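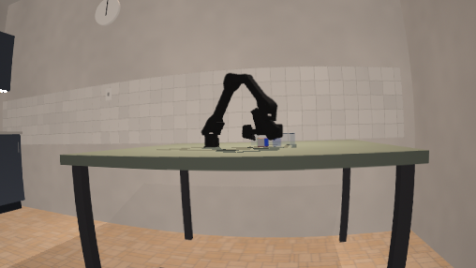 *The back room. Long table, taupe-grey wall, pale tiles, orange floor.*

**Is there any wall colour that makes an orange floor less orange?**

**gumleaf_gary** (01/03/2023)

Long-time reader, first-time complainer. We bought a place in Purnden with the full orange floor. Every room. You know the one, somebody had a mate with a drum of polyurethane and a free long weekend, and the place has glowed like a servo at night ever since.

I've been told by various people that the answer is (a) paint the walls taupe, (b) never paint the walls taupe, and (c) a rug. I am leaning taupe. My wife is leaning towards selling the house.

Sanding it all back is off the table for now, budget-wise. The back room is first because it's where we eat, and it's narrow, and it has tiles along the wall that are staying because I tried to take one off and the wall came with it.

Opinions please. I'm aware I'll regret asking.

---

**petal_and_putty**

Taupe is fine. Taupe is what people choose when they're tired.

The thing with orange timber is that it isn't a floor problem, it's a light problem. Anything pale you put next to it will bounce the orange back at you. I did my hallway in a crisp white and ended up living inside an apricot. A greyed-off neutral has enough muck in it to cope. Get sample pots and paint big sheets of cardboard, and move them around morning and night. Don't paint the patches straight on the wall or you'll be looking at them through two coats for the rest of your days.

---

**thebigsander**

Just sand it. I don't know why these threads always go for 200 posts before someone does.

---

**gumleaf_gary**

> Just sand it

I did mention the budget, mate. It was in the bit you scrolled past.

---

**thebigsander**

Hire the drum sander and do it yourself. I did my whole house over Easter, in April, with a dust mask and a bad attitude. Came up beautiful. There's a dip near the laundry door where I stopped to answer the phone but you only notice it if you're carrying soup.

---

**Kittipong Khamphan**

I painted houses for 40 years before my knees retired me, so here is the boring advice.

Orange and taupe sit near each other, so the room goes calm. Orange and grey-blue are opposites, so the floor will look more orange, and a lot of people do this by accident and then blame the floor. If you want the boards to go quiet, choose a taupe with a bit of grey and stay away from anything that leans pink. Pink taupe over an orange floor looks like a dental surgery.

Also wash the wall with sugar soap first. People skip it in eating rooms and then wonder about the peeling.

---

**petal_and_putty**

Seconding the pink warning. "Skisby Mushroom" is the worst offender. Lovely on the card. On the wall it's ham.

---

**moss_on_toast**

Disagree with the entire thread, respectfully. Why is everybody trying to apologise for the floor? Orange timber is warm. It's cheerful. In fifteen years they'll be bringing it back at great expense and you'll all be on here asking how to get the grey out.

Go green. Green and orange timber is what a forest does.

---

**thebigsander**

A forest doesn't have polyurethane on it.

---

**moss_on_toast**

You haven't been to the reserve behind our caravan park.

---

**gumleaf_gary**

Green has been raised at home as well, and not by me. The compromise currently on offer is that the wall goes taupe and the table goes green. The table is a secondhand Thoroddsen, 2,000 mm long and built like a jetty, and the top has had a hard life under a family who didn't believe in coasters. 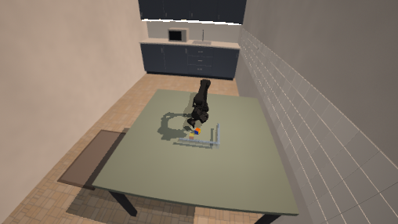
*Sage top, dark legs.*

I'll admit I don't hate it. I expected to hate it and had a speech ready.

---

**petal_and_putty**

Oh, that's rather good! The sage is muddy enough to hold its own, and a big slab of it covers a lot of floor, so the orange becomes a border and stops being the main event. Keep the legs dark. Do not let anyone talk you into white legs.

---

**Kittipong Khamphan**

The colour is good. My concern is the finish. A matte tabletop where people eat will mark if you use ordinary wall paint, and I've seen it done more often than I'd like. Use an enamel, or put a hard matte clear over the top. Scuff the old surface, prime it, thin coats, and then leave it alone for longer than the tin says. Everyone puts a hot dish on it on the second night.

---

**moss_on_toast**

I'd like it noted that green won.

---

**thebigsander**

Green got the table. Taupe got the wall. And the floor's still orange, which was the question.

Bollico do a matte clear for boards as well, by the way. You can go straight over the old gloss if you key it with a fine screen first. Doesn't shift the colour but it kills the shine, and half of what people hate is the shine.

---

**gumleaf_gary**

That is the first useful thing you've said and I'm a bit rattled by it. Does it hold up with chairs dragging?

---

**thebigsander**

Felt pads. Replace them when they get hairy.

And it'll hold up fine for a few years, by which time you'll have saved enough to sand it.

---

**petal_and_putty**

Test it inside a cupboard first. My sister tried a different brand's matte over old gloss and it wrinkled like a custard.

---

**Kittipong Khamphan**

Yes, test in the cupboard. If there was wax on the boards at any time, nothing will stick. A drop of turps on a white rag will tell you. If the rag comes up yellow and greasy, you have wax and a longer job.

---

**gumleaf_gary**

Rag came up yellow.

---

**moss_on_toast**

Rug.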